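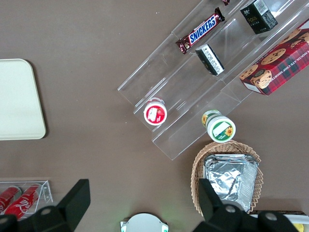
Snickers on the clear shelves, shortbread to the right.

Search this diary
Type and press enter

February, 6:40 a.m.

Day 14 of no sugar and I would like to report that I feel exactly the same. Same knees, same mood, same fog until the second coffee. The Lumenta plan said I'd notice "a shift" by the end of the first week. I did notice that my evenings got longer, but I don't think they meant that.

I should write down how I got into this before I start telling it differently. Wilma did the plan last fall and came out of it talking like a brochure. She slept better, her skin was better, she had stopped being short with her sister. I asked how much of that was the sugar and how much was that she'd quit the job at Prelard the same month. She said I always do this. I do always do this. Then I signed up, partly to have standing to complain.

It costs $49 for 24 days, and for that you get one email every morning and a list of foods. The list is fine. It's what my grandmother would have told me for free, with more chia. The emails are what get me. Yesterday's said that by now my taste buds had "reset" and a carrot would taste like candy. I ate a carrot at the sink to be fair to them. It tasted like a carrot. A pretty good one, but I've had good carrots before.

What I can't work out is how anyone would know if this did anything. I'm also walking to work now, because the plan says to walk. I'm going to bed earlier because there's nothing to stay up and eat. I've stopped having wine with dinner, which wasn't even on the list until day five. If I feel wonderful on day 24, which of those was it? And if I feel lousy they'll say I didn't commit. I wrote to ask what results people usually get and got back a nice note from someone called Sulastri Ngui saying every body has its own story. So that's a no.

Peadar says the headaches in the first week prove it's working. I had one headache, on day three, and I'd also been up until two with the neighbor's car alarm. He says it was the sugar leaving. Leaving for where? He didn't have that part. He has been off sugar for years apart from honey, dates, maple syrup and whatever is in that granola, so I'm not sure what he's been off.

To be fair, a couple of things. I'm not hungry at four in the afternoon anymore, or I am but it's a milder sort. And I've been reading labels, which has been an education. There's sugar in the bread. There's sugar in the pickles, for heaven's sake, and in the "Simply Savory" crackers I've been eating for years thinking I was being good. I don't know that this is hurting me. I'd just like to have been asked.

The pants fit the same. I weighed myself on day one and again this morning and there was no difference I'd trust on my scale, which gives two answers if you step off and back on.

Things I have missed, in order: toast with jam, the last inch of a milkshake, chocolate at the movies. Things I thought I'd miss and haven't: soda, cake at work. The cake at work was never very good, I think we just liked standing up.

Ten more days. I'll finish, mostly so Wilma can't say I didn't. Othmane has a birthday dinner before then and I've decided that one slice doesn't count, and I've decided it now, in writing, so it can't be called a lapse. He turns 50. You have to eat the cake when someone turns 50.

No email yet this morning. Maybe they slept in. I'm having eggs again – I'm very tired of eggs – and then walking in if it stays dry.

3 comments
Shared 2 times
Last updated in February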